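Jumthorpe Sorting Cell, Two-Arm Demonstration Kit

Home > Equipment > Data Collection > Tabletop

The Sorting Cell is a tabletop setup for people who have a learning system and nothing to feed it. It comes with a short conveyor, stackable parts bins in red and yellow, a bag of plastic pieces in colors to suit, and the Henus recording software. You supply the table, the two arms, and a person with a high tolerance for picking things up and putting them back down.

The job is sorting by color. A piece rides down the belt, an arm takes it off, and it goes in the bin where it belongs. A four-year-old can do this after one look. Your policy will want rather more looks than that, and the kit is built around getting through them without anybody crying. 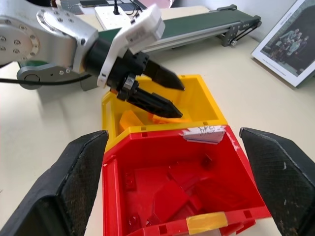 Orange pieces in the yellow bin, red pieces in the red one.

What gets recorded

Every episode holds the wrist views, one overhead or head view, joint positions, gripper opening and belt speed, all on one clock. Episodes start and stop with a foot pedal. There is a second pedal that marks the episode as bad, and you will wear that one out first. We sell spares.

Please keep the fumbles. Earlier versions of Henus threw out any episode with a dropped piece, and the policies trained on what was left were lovely to watch until they dropped something, at which point they carried on placing thin air with great care. Since the February release, drops and second tries are kept by default and tagged separately.

About the colors

We get asked why the red pieces go in a red bin when red on red is so hard to see. Customers who train only on high-contrast bins tend to write to us later, in a different mood.

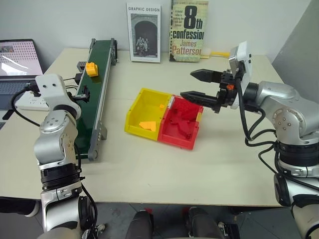

If you want an easier start, order the plain gray bins and work up. The software doesn't care which you use, but note it in the session file, or you will be guessing about it in the fall.

Belt speeds

The conveyor has 4 fixed speeds. Speed 2 is right for most new operators. Speed 3 is for people who have done a week of it. Speed 4 exists because the motor could do it.

In the box

Conveyor with motor and power supply
Red and yellow bins
Mixed plastic pieces, orange and red
Two foot pedals
Henus license, 2 seats
Printed setup sheet (also in the Vokbridge download area, where it is newer and has fewer mistakes)

Not included: arms, grippers, cameras, table, patience.

Works with

Any pair of arms supported by the Ritchie driver package, version 9 or later. Version 8 will connect, move one arm and sulk.

Shipping and returns

Opened bags of pieces can't be returned. We tried re-counting them once.

Page updated Monday, April 16, 2018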